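February 1, 2018

# Where did I put that? Laying out small things on a shared table

**Final report, Objects and Spaces studio, Landlow College**

I picked this project because I kept losing the spare battery cover for my calculator. It's small, it's black, and the desk in my room is a very dark brown, so every few days I'd be patting the desk with my hands like someone looking for glasses. When Shufen Tang (my studio instructor) asked us to choose a problem we ran into with our own hands, I already had mine. She asked me to move it off my own desk, though, and onto a table that other people use, which made it a lot harder and a lot more fun!

The table I ended up with is in the Skirkton room, where the lending closet gets unpacked and repacked. If you haven't used the closet: you can borrow small items like adapters, caps, card cases, clips, tape, that kind of thing. When they come back, they get laid out, checked, and put away in bins. The laying out is the part I studied.

## What I wanted to find out

My first question was way too big. I wrote "What is the best table?" at the top of my notebook and then stared at it for a week. After a talk with Shufen I cut it down to two things I could look at in one term:

- Does the color of the tabletop change how long it takes to find a small item?
- Does it help to leave a lot of bare table around things, or does that just waste room?

I also wanted to know whether people would stick to a layout once I stopped standing there. That question crept in later and kind of took over the project.

## The tables

There were 2 tables. One is the old one, dark gray, with a rough spot near one corner where somebody must have spilled glue years ago. The other one is white. I got the white one through the furniture swap in the Mutiso building, and it took me and my roommate a whole afternoon to get it across the courtyard, mostly because we didn't measure the door first. (Measure the door first.)

I set the white table up on the dark part of the floor. I didn't plan this, it was just where there was space, but it helped. The edge of the table shows up really well against the floor, and people stopped setting things down half off the side. On the old table, gray top and dark floor sort of run together, and things got knocked off all the time. I have a page in my notes that's only items on the floor, and nearly all of it comes from the gray table.

## How I ran it

We used 144 items from the closet. I tried to get a fair mix of dark and light ones, but the closet is mostly dark stuff, so the mix isn't fair. I'll come back to that.

I ran 15 sessions in January. In each one, a person got a tray of returned items, laid them out on one of the tables, and then I read names off a list and they picked each thing up and put it in its bin. I timed each pickup with the stopwatch on my phone. By the end I had 1464 timed pickups, all written by hand, because I didn't trust myself to type and time together. Typing them all in afterward took most of a weekend and a very large bag of pretzels.

I didn't tell people how to lay things out for the first few sessions. I wanted to see what they'd do. What they did was make a pile! Pretty much everyone starts with good intentions in the top left corner, a nice row, everything straight, and then the tray starts to feel long and the row turns into a heap.

After that I gave people one of three simple rules, written on an index card:

1. Line things up in rows, edges touching.
2. Group by what it's for.
3. Put like next to like, and leave a hand's width around each group.

The third one came from my grandmother, who sorts buttons that way. I didn't expect much from it.

## What happened

The color part was the easy part. Dark items were picked up faster from the white table, and the difference was big enough that I could feel it before I did any math. People's hands went straight there. On the gray table there was this little pause, a hover, and then the hand came down. My favorite note from that week says "hover, hover, wrong one, hover."

Light items were a different story. The white plastic caps and the clear clips were a pain on the white table, and one person told me she found a clip by putting her elbow on it. So white isn't magic. It works for our closet because our closet is full of black things. If the closet carried mostly paper goods I'd probably be writing the opposite report.

Glare was the other surprise. The white top throws back the ceiling light, and if you stand on the window side in the afternoon you get a bright patch right about where you want to work. I fixed that by turning the table a quarter turn. It cost nothing and I wish I'd done it on day one instead of after the fourth session, when my times were already a little messed up. Those sessions are marked with a star in the appendix table and I left them in.

For the layouts, rows with edges touching looked the neatest by far. Everyone liked them and they were slow. When two black things of almost the same size are pushed right up against each other, they read as one thing, and people skipped right over them. Grouping by use went better, but it fell apart whenever two people disagreed about what an item was for. (Is a binder clip for paper or for cables? I heard both, with feeling.)

My grandmother's rule won. I checked the numbers twice, since I was rooting for it and didn't want to fool myself. Leaving space took more table, obviously, and with a full tray people ran out of room and had to do it in two goes. Even with the second go it was still quicker overall for the dark items.

## The middle of the table

This section wasn't in my plan at all, but it ended up being the bit I talk about the most.

I'd been thinking of the table as one big surface where every spot is as good as any other. It isn't. People reach in from the sides. They put things down a forearm away from themselves, and so stuff gathers along the near edge and the middle stays bare. If two people work across from each other or from opposite ends, each of them builds a little territory, and the middle turns into a kind of no man's land.

So I tried it the other way around. Hard-to-find items go in the middle, side by side with a gap, and everything else waits on the tray until those are done. Small and black on plain white, nothing close by to get mixed up with, and you can reach them from either side.
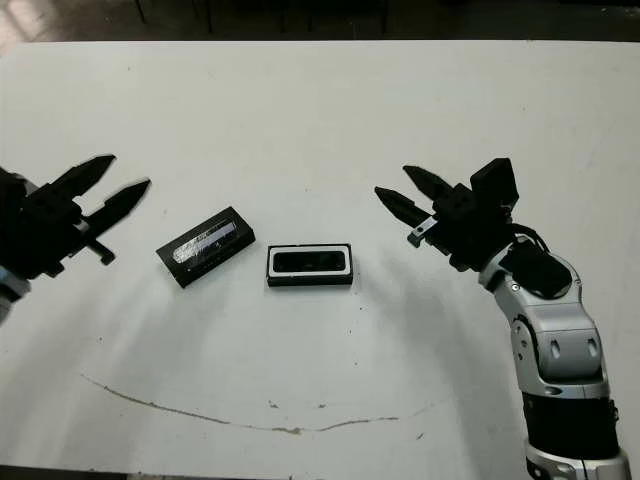 I only had time for three sessions with this layout, so please don't take it as proven. What I can say is that the times for the small dark items were the shortest I wrote down all month, and that nobody had to ask me where anything was. It does mean you work through fewer things at once. If you're in a hurry and the tray is full, that feels slow, even when the stopwatch says it isn't. One person kept sighing at me. Fair enough.

I also noticed that the gap matters more than how straight things are. I had been fussing over squaring everything up with the table edge (I brought a ruler, I'm a little embarrassed), and I can't find any difference in the times between the square layouts and the slightly crooked ones. The ruler has gone back in my backpack.

## Did people stick with it?

Sort of. I left the index card taped to the table leg for a week and came back at random times to peek. Mornings were good. By late afternoon the pile was usually back, up in its corner. The gap rule lasted longer than the rows did, and I think that's mainly laziness - you don't have to line anything up, you just have to not put things on top of each other.

Somebody also added "and please wipe the table" to my card in green pen. I support this.

## What I'd change

The mix of items bugs me. I'd want a lot more light ones, enough to run the same thing in reverse on the gray table and see if the pattern flips over cleanly. I'd also like to try a Suvance mat, one of those plain desk mats, with a light side and a dark side. Then you could flip it depending on what's on the tray and you wouldn't need a second table, or a second trip across the courtyard.

My timing was a bit rough, too. I started the stopwatch when I finished saying the name, and I got faster at talking as the month went on. Some of the later sessions may look quicker than they should. Playing recorded names would take care of that.

And I'd ask people more questions. I had a form with a line for comments and I gave it so little space that most people wrote one word. The most common word was "fine."

## Thanks

Thank you to everybody who sorted trays for me, to my roommate for the table carry (and the door), and to Shufen Tang, who read a draft of this that was all about calculators. The battery cover is still missing. I've bought a white placemat for my desk and I'm keeping an eye out.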